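打印本页 | 用电子邮件发送给朋友

帕库萨里(Parkusari)手工论坛 > 缝纫与改衣 > 缎面布料缩水问题

Skevport
九月要给侄女改一条缎面裙子,料子买了4米,卖家只说是涤纶混纺。下剪之前到底要不要先过水?我怕洗完光泽没了。

老针线盒
要。剪一块小样,量好尺寸,洗完晾干再量一次,缩不缩一看就知道。整块布先别动。

Amirul Lumbantobing
不同意整块过水。涤纶缎基本不缩,过水反而容易出死褶,熨起来很费事。我做里布从来都是低温蒸汽熨一遍就裁。

Osman
楼上说的是纯涤。混纺里如果有粘胶,缩得很明显。我去年做的窗帘就是没过水,第一次洗完短了2厘米,只好把下摆拆了重放。

Amirul Lumbantobing
窗帘和裙子不是一回事,窗帘自重大,挂着本来就会变形。

Osman
我说的是洗完短了,跟挂着变形没关系。

Skevport
那小样我今晚就洗。另外想问针号,家里只有90号的。

老针线盒
90号太粗,缎面会留针眼,拆了也消不掉。换70号细针,线用细涤纶线,针距调到2.5左右,先在边角料上试。珠针只别在缝份里。

Morstead
补充一点,缎面有方向,所有裁片要朝同一头排,不然拼起来两边颜色深浅不一样。我手边这块金色的,顺着折痕看,亮的地方和暗的地方差得挺多。

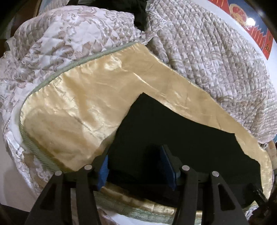
Zulkifli Wattimena说,方向的事他赞成,但排料会多费布,4米做大摆裙未必够,最好先用旧床单打个样。他还觉得缝份留1.5厘米比较稳妥,缎面毛边散得快。

Skevport
旧床单有。裙摆没那么大,应该够。

Amirul Lumbantobing
毛边可以先锁再缝。过水我还是那句话,没必要。

Osman
等小样结果吧。

相关主题
· 雪纺卷边总是起波浪
· 粘胶里布熨斗温度
· 隐形拉链尾端鼓包
· 二手锁边机值不值得买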